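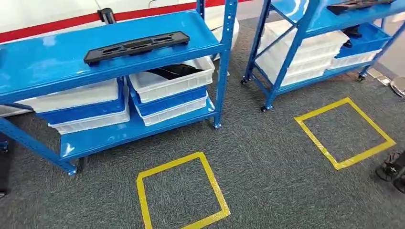 Blue shelving, with yellow tape marked out on the carpet.

About Prorelix

Prorelix checks the words that shops use to sell things. Retailers and wholesalers send us their catalogue copy before it goes to print or on to a website, and we send it back with the doubtful parts marked. There are usually more of those than the client was expecting.

We were set up by Dzifa Ackah after she spent several years writing product pages for a homeware wholesaler. She wrote "premium" a great deal in that job. When she asked her manager what a product had to do to earn the word, she was told it had to be in the spring range. The spring range also contained the autumn range, with new boxes.

What we do

A client sends us a list of products and the text that goes with them. We read each line and ask what a buyer would take it to mean, then ask the client how they know it. If the answer is a test report, we read the report. If the answer is that the supplier said so, we ask the supplier, and this is where the delays tend to start.

Our first large job was a catalogue of 759 lines for Bitar, a kitchen and garden supplier. We queried 549 of them. Most were small matters: "solid" used of things that were hollow, "handmade" used of things that had been packed by hand, a "family size" casserole that held less than the ordinary one. Bitar accepted some of our changes and argued with others, and in a few cases they were right and we withdrew the query.
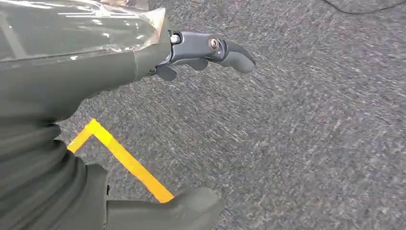

We keep a record of every query, including the ones we lose. Clients can see the whole record for their own products at any time. We don't hand out badges, seals or stars, though we are asked for them most months. A seal tells a shopper that somebody has paid for a seal. Whether it tells them anything else depends on what was checked, and that never fits in the space given.

Words we don't trust

"Eco" on its own. "Up to", as in up to 100 washes, which is also true of one wash. "Professional", when no profession is named. "Inspired by nature", a claim that could be made for a drainpipe. "Clinically", unless the clinic can be found. "New", after the first year.

We are no fonder of the plain-sounding ones. "Honest" has become a favourite with brands in the last few years, along with "simple" and "real", and it needs the same proof as the others.

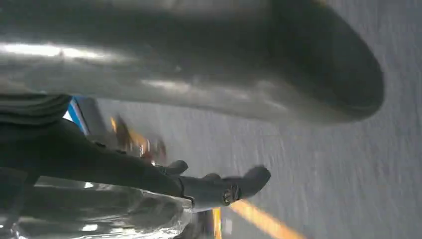 Materials cause more argument than anything else we handle. Suppliers like to call a thing brushed steel if it is grey and catches the light, and buyers reading on a phone have no way of telling. A smooth grey surface with a soft shine running along it could be metal or plastic, and the rounded end won't settle it either. Without a material sheet we will pass "grey, with a rounded end" and leave it there. Our clients find this dull. Returns departments seem to like it.

Who pays us

Clients do, at a fixed price per line, agreed before we start. The price is the same whether we find fault or not. We know that being paid by the people we check is a weak point, and we don't think a paragraph on a website makes it go away. What we can say is that we have turned down 3 contracts where the client wanted to choose which queries were kept on record. One of them was with Nostura, who asked us to say so if we were going to mention it at all.

We take no money from suppliers and no commission on sales.

Where we are

Our office is in Zuldale. Dzifa still reads every first report herself before it goes out, which makes us slower than some. If you need a catalogue cleared for December, please send it well before the autumn.

We don't offer a free trial. You can ask for a sample report, with the client's name taken out, and decide from that.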